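Garport Allotment and Garden Society
Minutes of the October meeting, upstairs room, 7.30pm start 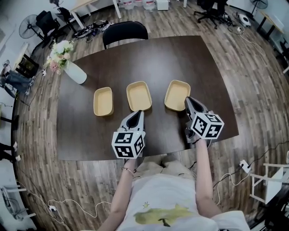 Three trays on the table.

Present: Panya Khamphan (chair, also taking notes as no one else had a pen), plus 14 members. Apologies from the Burport side, roadworks.

1. Last minutes
Read and agreed. One correction -- it was plot 31 that asked for the second water butt, not 13. Sorry both.

2. Matters arising
Gate code changed. If you haven't got the new one ask Panya, do not write it on the gatepost again.
Hedge along the lane cut back on the north side only. Contractor says he'll do the rest once the birds have finished with the berries. Agreed to wait.
Lost trowel found, in compost.

3. Money
Current account stands at £2,548. Seed and potato order came to £1,158, which is up on last year, mostly the potatoes. Query from plot 9 about why we paid carriage twice. Two deliveries, the onion sets came seperately. Panya to ring Relik and ask for the second carriage charge back.
Rents: 54 plots let, three not paid yet. Letters to go out, polite ones first.
Proposal to put the half-plot rent up by £2. Long talk. Some feeling that half plots already pay more per yard than full ones, which on checking they do. Proposal withdrawn.

4. Water
Pressure at the bottom taps still poor. Plots 40 upwards can't get a decent flow after 5pm when everyone's home from work. Two options:
- new pipe from the lane, quote from Ardeleanu received, more than we have
- bigger tank by the shed filled overnight
Most people liked the tank. Concern about it freezing and about who turns it off in the mornings. Float valve would sort that. Ardeleanu to be asked for a price for tank and valve together, incl. the base. Bring back next meeting.
Main supply to be turned off for winter first week of frost as usual. Please drain your hoses, two split last year.

5. Blight
Bad year. Nearly all outdoor tomatoes gone by end of August, and a lot of maincrop. Reminder that haulms must not go on the shared heap. Someone has done it anyway -- it was a big pile, behind the pallets. To be bagged and taken to the tip. Plot 22 did well with the red ones from Burport, name not known, will look for the label.
Asked whether we should order only resistant kinds next year. Not agreed. Put a note on the order form saying which are which and let people choose.

6. Waiting list
Stands at 108. Longest wait is now over four years. Discussed splitting full plots as they come vacant. For: more people get on. Against: paths, sheds, and the halves we have already are the ones that get given up soonest. Vote taken, 9 for, 4 against, 2 abstained. So from January any full plot given up will be split unless it's one of the narrow ones by the ditch.
Plots 17 and 38 both uncultivated since spring. Plot 17 has been ill and plot neighbours are happy to keep it tidy till March. Plot 38 no reply to two letters, notice to be served.

7. Bonfires
Allowed from now to end of March, after 4pm, not if the wind is towards the bungalows. Two complaints last winter, both fair. No painted wood, no carpet. Carpet isn't allowed on the plots in the first place.

8. Spring plant sale
Date to be fixed once we know about the hall. Last year ran out of courgettes by 11 and had far to many cabbages. People willing to raise plants to put names on the sheet with what they're growing so we don't all do the same thing. Compost to be bought in bulk if enough want it, order through Panya before Christmas.
Prices: leave as they were.

9. AOB
Rats near the chicken run. Feed to be kept in metal bins. Hen keepers to be spoken to.
Shed key, the spare one, still missing.
Plot 5 has a lot of rhubarb crowns to give away, bring a bucket.
Can the mower be serviced before it's put away this time. Yes.

Closed 9.10pm. Next meeting same room, January, date to go on the noticeboard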